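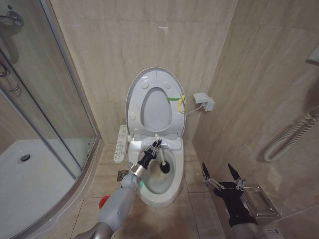 Clitum project, progress report to the Chala fund
Period ending August

1. Open day at Gevelton

The main event of this period was the open day at the Gevelton site. It was planned as milestone 2 in the work plan and took place on schedule. Visitors came in small groups from 10 in the morning until 4 in the afternoon. Each group spent 12 minutes at the bathroom station, where the two-armed robot cleaned a toilet bowl with an ordinary long-handled brush, and then moved on to the kitchen station.

The bathroom is a real one and we did not alter the fittings for the day. The shower enclosure takes up much of one side, so the arms have to work in a narrow space between the glass and the opposite wall. Most groups asked about this. Several visitors from care homes told us their own bathrooms are tighter still, and two of them offered floor plans, which we have accepted.

The brush task uses one hand. The other arm stays open and to the side, and for now it has no part in the scrubbing. Visitors asked whether it could raise and lower the seat. That is in the plan for the next period. At present a member of staff sets the seat before each run.

2. What went well

The grip on the brush handle held in every run we showed. This was the weak point in spring, when the handle turned in the fingers under load. The new finger settings from Clavau were installed in June and we have kept them unchanged.

3. Problems

The back of the bowl on the side nearest the outlet box is still slow to reach. The arm comes in from the other side and has to stretch. One afternoon run was stopped by staff when the wrist came close to the rim - no contact was made, and the run was repeated for the same group.

The waiting area was too small. Next time we will book the larger room across the hall.

4. Spending

The open day budget was 3000 dollars. We spent 2480, mostly on transport, printed handouts and lunch. We ask to carry the rest over to pay for spare brushes and a second set of finger pads.

5. Next period

- Seat raising and lowering with the free arm
- Shorter reach path for the back of the bowl
- Trial layout based on the care home floor plans
- Written summary of visitor comments, to be sent with the next report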